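From: Elvira Montoya
To: packing-and-sorting list
Subject: Re: Grippers on the bench, what happened to your crew?

Eusebio Ticona wrote:
> We're being offered the hand-held grippers from Vallo before the
> arms go in. The idea is our people do the job with the grippers
> for a season and the arms learn from that. Before I put it to the
> crew I'd like to hear from someone who's been through it. Did
> anybody lose hours? Do wrists hold up? And do they cope with
> soft stuff? Half our line is plush and flocked pieces.
>
> Eusebio, Rumudo

Hi Eusebio, and hi to everyone else who wrote to me off list (I'll get to you, I promise!)

We started in June at Llanos, on the soft goods bench only, so take all this as coming from one bench and one fairly opinionated lead hand. I'll go through your questions in the order you asked them, more or less.

1. Hours

No one lost any. What did change was who did what. We used to have four of us picking and packing straight through the shift, and now two pick with the grippers while the other two do packing and rework. We swap at morning tea and again after lunch. I fought for that swap, because the first plan had the same two people on grippers all day, and I'd write it into whatever you agree to before the gear turns up. Our target went from 500 pieces a shift down to 100 for whoever's on the grippers, and management put that on paper, bless them. You're slow with the things! You feel like you're picking up your breakfast with barbecue tongs.

2. Wrists

Mine got sore in the first fortnight and I wasn't the only one. Lowering the bench helped a lot, and so did a footstool for our shorter folks. We also stopped gripping so hard, which sounds silly, but everyone squeezes like mad to start with. Ask for the stools up front and don't let them tell you it comes out of next year's budget.

3. Soft stuff

It's fiddly but we manage. Fuzzy pieces are the ones that taught me the most, as you have to come in low where the shape narrows and let the fingers settle on either side before you close. If you grab at the widest bit you crush the nap and it goes to rework, and then somebody has to sit there with the brush. Two from our bench, a red fuzzy piece close up at the fingers and then the grippers open over bare tabletop:

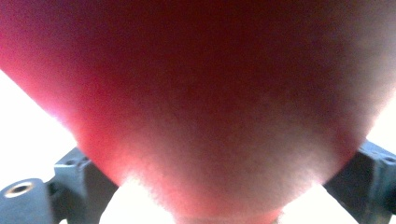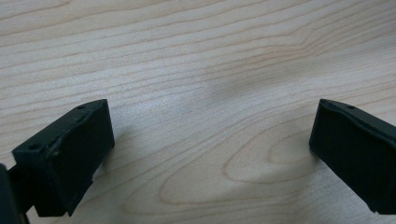
4. What I'd ask before signing

Who owns the recordings, and can they be used to time people? We got a clear no on the second part, but only after I asked three times. Ask what happens to the pickers once the arms are running, too. Ours are meant to retrain as line minders on the Grastasetti cell, with 26 paid hours of training each, and I've done 11 of mine so far. The first few hours were mostly slides, then it picked up and I rather enjoyed it (don't tell my manager).

I can't tell you yet how it'll feel when the arms are doing the job beside us. Some of the crew are keen, and one bloke has already said he'll put in for the warehouse instead, fair enough.

If you want our swap roster I'll send it over, just give me a day to take the names off. And could you let me know what Vallo are quoting you for spare fingers? Ours go through a few.

Cheers,
Elvira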